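Callex opens second round of household chore trials in Bonberg

Bonberg, October. Callex, a company developing control software for robot arms, has started the second round of its household chore trials. The aim is to give an open answer to a question which our customers ask very often: can a machine do the small work of a home already, or not yet?

The first round finished in summer. It included 40 chores from the kitchen, the bathroom and the hallway, and 2,939 attempts were recorded in total. The arm worked without help from a person during each attempt. An attempt was counted as successful only if the object came to the right place and nothing was dropped on the way.

The results were mixed. Closing drawers, wiping a flat table and moving boxes to a shelf went well on most attempts. Folding a towel was much weaker. Four of the chores were not completed even one time, among them pulling a pillow into its cover and hanging a wet shirt. Callex publishes these chores together with the others, and they stay in the programme for the second round.

The new round gives more attention to the bathroom. Objects there are light and narrow, and they often stand close to each other. A toothbrush in a cup is an easy thing for a child of school age, but for a gripper with two fingers it is a serious exercise. If the fingers close too wide, they take the tube of toothpaste as well. If they push from the side, the cup can fall over.
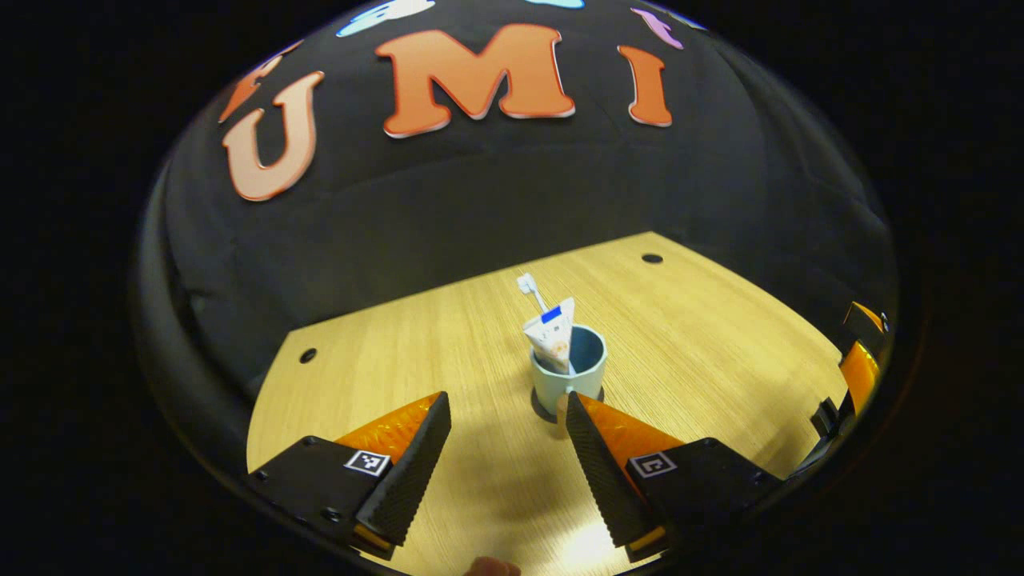
For Enda Doherty the question is whether such a machine would save any time at home. A person puts the bathroom in order in a few minutes and does not think about it, Doherty said, and a robot which needs supervision for the same job is only one more chore. Doherty would rather wait until it can be left alone for a full morning.

Callex agrees that this is a fair measure. For this reason the second round will also record how often a person has to step in, and how long the interruption takes. In the first round these minutes were not measured, and we received criticism for it from several readers of the report.

The trials take place in the Callex workshop in Bonberg and, from next month, also in a furnished flat in Plikham. The flat has ordinary furniture and its lighting changes during the day. Madigan, a chain of household shops, will supply cups, brushes, cloths and containers from its normal range. Madigan has no influence on how the attempts are judged.

Callex does not plan to sell a household robot on the basis of these trials. The report on the first round has 205 pages and can be requested free of charge from the Callex press office in Bonberg. The press office can also arrange visits to the workshop for journalists, in the afternoon from 4 o'clock.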